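The case against the hobby that pays its way

My cousin Nilton Condori bakes very good bread. He baked it for years without anyone suggesting he do anything with it except eat it. Last January somebody did suggest it, and by spring he had a stall, a card reader and a logo. He now gets up at four on Saturdays and talks mainly about the price of flour.

I've become suspicious of the idea that anything you enjoy ought to earn money. It's sold as freedom, and I'd like to see the accounts. Nilton took 179 pounds on his best day, before the pitch fee and the petrol. The online course that set him going, from an outfit called Rultness, promised 2000 a month within a season. I have yet to meet anyone who got there, apart from the people selling the course.

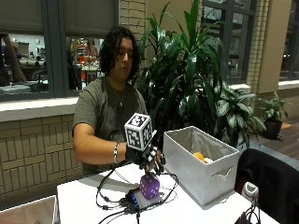 A purple foam die, with one hand on it and cables all over the table.

The usual defence is that nobody is forced into it. I don't quite believe that either. When Yaneth Marulanda took up pottery at 62, the first question from three separate friends was where she'd be selling. She said she wouldn't be, and they looked sorry for her. Her bowls lean. She likes them leaning, and a customer wouldn't.

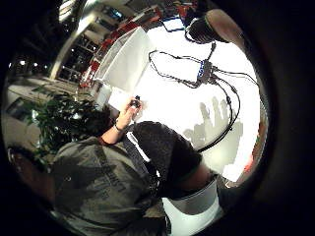

Money changes what you notice about your own work. A pastime that has to pay soon has to be shown off as well, and I'm told that eight posts a week is the least a beginner can get away with. I wonder how many of those posts catch anything worth having. Look at someone properly taken up with a job and you may get no more than the top of a head of thick dark hair, with a bare forearm reaching towards the table. There's no face to put next to a price. I find that rather cheering, though I doubt the Rultness people would let it through.

I'm not against earning a living. Some people need the extra badly, and for them I'd ask why the main job pays so little before I handed out tips on packaging. But Nilton didn't need it. He had a decent wage and a warm kitchen, and on Thursday he told me he'd bought a sliced loaf for his own sandwiches.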